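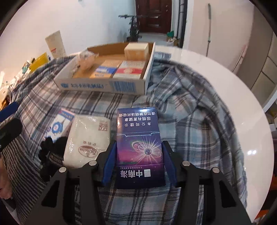
A cigarette pack held between the gripper's two blue pads, over a plaid blanket on a round table.

Most robot hands learn to pick things up in a lab, from a tidy bench with the same few objects on it. A group at Dukbridge wanted to know how much that matters. For its latest study, it took hand-held grippers into ordinary homes and had people do the picking themselves.

The method is called Zarkico. A person holds the gripper, squeezes it shut on an object, moves the object and lets go. A camera on the tool records each try, and a program works out the path of the hand and how far the fingers were open. No robot is needed until later, when an arm with matching fingers is trained on the recordings.

The group built two training sets of 200 recordings each. One came from a single bench at the Lauritsen lab. The other was spread over 23 homes in Banport, on kitchen tables, beds and blankets, with whatever was lying there. Small cartons, soft plastic packages and folded clothes all went in.

Both versions of the robot were then tested in 3 homes neither had seen. The one trained on the bench finished 49 percent of its pickups. The one trained in homes did clearly better, though it still had trouble with soft packages, which bend as the fingers close.

Cloth was the other weak spot. On a loose blanket the fingers sometimes pinched a fold along with the object -- a mistake the bench recordings never showed, as the bench was bare. The group now asks people to record a few of these bad grasps on purpose, along with the recovery.

A second round of recording began in March and adds drawers and shelves.

Last updated: March
Home | Features | Robotics | Archive | Subscribe
Contact the editors | Copyright, all rights reserved | Back to top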